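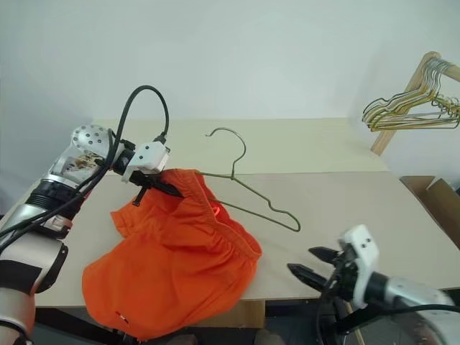
Karthik Karunaratne wants to know how people keep elastic-waist shorts on a plain wire hanger. Full question:

My closet has one rod and no drawers, so everything hangs, shorts included. T-shirts are fine. The shorts are driving me nuts — I push one end of the hanger into the waistband, stretch the other side over, and by the next morning they're on the closet floor. I have 36 wire hangers and I'd love to not buy new ones. Is there a trick, or do I give up and fold?

Search Fumley Help
Search all topics

3 answers

Gareth Haslam
Fold them over the bottom bar like pants and forget the waistband. Shorts are short, so slide them along until the front and back halves weigh the same. If they still slip (the silky kind will), wrap a rubber band around the bar at each end. I used the fat ones that come on broccoli. You can also bend the shoulders of the hanger up a little so the elastic has something to catch on, but go easy, mine got so wonky they wouldn't sit next to anything else.

12 shares

Rajitha Talukder
Clothespins!! Two per pair, waistband pinned straight to the bottom bar, done. I do all the kids' gym shorts this way and you can grab a pair without taking the hanger down. Wooden pins hold better than the plastic ones I got at Tedden, those popped off all the time. One thing though — don't leave elastic stretched tight across a hanger for months. I put our summer stuff away like that and by January two pairs had gone baggy at the waist and never came back. Pin them relaxed, even if they look kind of bunched up.

4 comments

Ivars Vaher
just fold them. shoebox on the shelf, 7 pairs fit in mine if you roll them

Karthik Karunaratne
Trying the clothespins tonight, thanks. No shelf in there, Ivars, or I would!

Last updated April 23, 2026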